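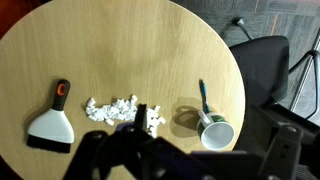 4 min read

Search this journal Search Advanced search

Filed under: Household Studies, Everyday Materials, Open Section

3. Small Spills and the Order of Cleaning

Most writing on housework treats cleaning as something that fills a morning. Our diaries tell a livelier story. Of the 286 cleaning episodes that our households wrote down in December, 200 were finished in under two minutes, and most of those began with something small landing where it should not be: sugar, crumbs, dry rice, potting soil, the grit that comes off a boot. We have come to love these tiny episodes. They are easy to miss (several people told us they had never thought of them as cleaning at all) and yet they make up the bulk of what a home asks of the people who live in it.

3.1 Tools kept near the spill

We asked each household to sketch where its tools lived and to mark which one was picked up first. The first tool was very often the nearest one, even when a better one was kept a few steps farther off. A dish towel on an oven door beat a vacuum in the hall closet almost every time. The hand brush was the great exception, and we did not expect it. People walked for it. In the Golilska apartments, where the kitchens are narrow and the closets sit at the far end of a corridor, residents still went and got the brush for anything dry and loose.

Figure 1. A hand brush and small white pieces on a round table. Dry, light spills of this general kind were the type most often dealt with by brush in the diaries.

Bo-ram Oh, who ran the interviews, noticed how much people had to say about bristles. Dense bristles were praised for sugar and blamed for holding on to hair. Long soft ones were said to "let the salt through." One woman kept two brushes and would not let the floor brush touch the table under any circumstances, a rule her children could recite. We had planned ten minutes for this part of the interview and usually ran past thirty, and we would gladly have stayed longer!

3.2 Direction of sweeping

The diaries also asked which way the spill was moved. Toward the body was the most common answer at tables, with the other hand cupped below the edge. On floors the pattern flipped, and people pushed the pile away toward a wall or door. Round tables gave rise to a habit we had not seen written up before. With no straight edge to work along, people gathered the pile inward first and only then chose a side to send it off. Rizwan Chowdhury calls this "herding," and the word stuck. It takes longer than a straight sweep. The people who did it were nearly all happy with the result, and some had strong views about anyone who did not.

Herding was written down 66 times. We can't say how common it is beyond our homes, as round tables were more frequent in our group than we had planned for. A follow-up with the Clerico households, who mostly have long rectangular tables, should help a great deal.

3.3 Who notices first

The person who cleaned a spill was, in about 99 cases, someone other than the person who made it. Sajib Bhattacharjee's earlier diary work found the same thing with dishes left in a sink, and we were delighted to see it turn up again with crumbs. Noticing seems to follow the seat at the table. Whoever faces the kitchen tends to get up. In two homes the family changed seats partway through the month for unrelated reasons, and the sweeping moved with the chair. Two homes are too few to lean on, but what a lovely thing to find in a diary.

Section 4 turns to wet spills, where cloths take over and the diaries become much shorter.

Related articles

Iglesias, S. Where the Broom Lives: Storage in Small Apartments
Witkowska, C. Crumbs, Guests and the Second Wipe
Jayawardena Study Group. Kitchen Seating and Shared Chores
The Misex Diaries: Notes on Method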